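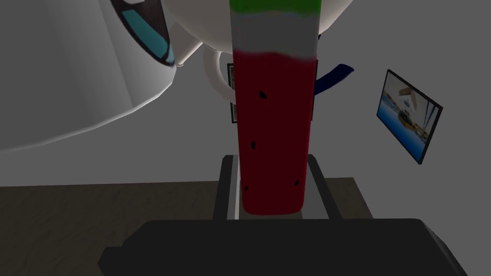

21 December 2023

I gave up coffee in April and I'm writing down how it went, mostly so I stop getting asked at work.

I was drinking five cups a day, sometimes six. Two at home, the rest from the machine on our floor at Beltel. I wasn't sleeping, and Rawan Nimri, who sits across from me, had been off it for a year and seemed fine.

I cut one cup every four days. The headaches came anyway and lasted 11 days. They were worst in the afternoon. I took walks and drank water and was short with people. Lama Rizk got the worst of that and I've said sorry.

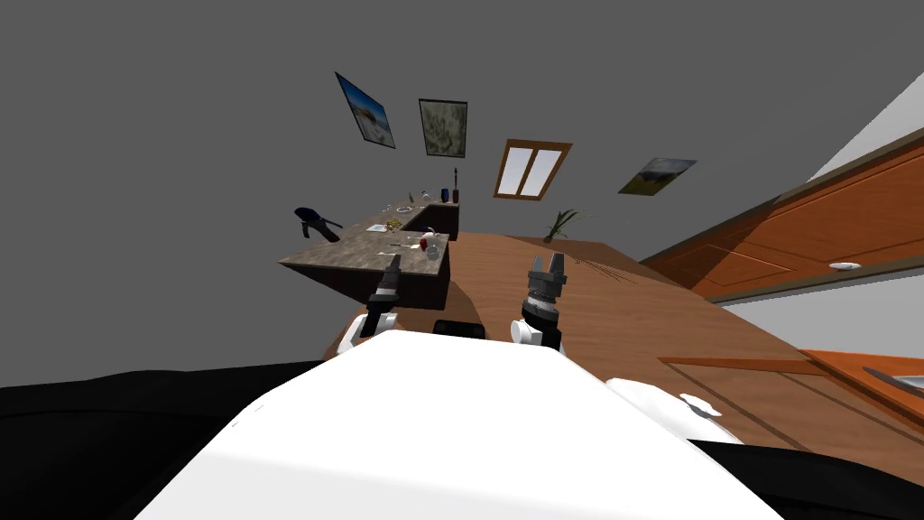 Tea was the next problem. I don't like most of it. Rawan gave me a tin of sage tea from Nasrallah and I drank that until May, then moved to plain hot water with lemon, which I still have every morning. I make it standing up at the counter. Ours is white tile and shows every drip of lemon - I'd take a mottled gray-brown stone top like the one on that island, with the sink set into the far end.

Sleep got better in the third week. I now fall asleep in about 21 minutes, according to the watch, and it used to be over an hour. My resting heart rate hasn't moved at all.

I've had coffee twice since. Once at my cousin's wedding and once at the bus station in Birkado, where there was nothing else hot. Both times I was awake until three.

The grinder is in a box in the hall if anyone wants it.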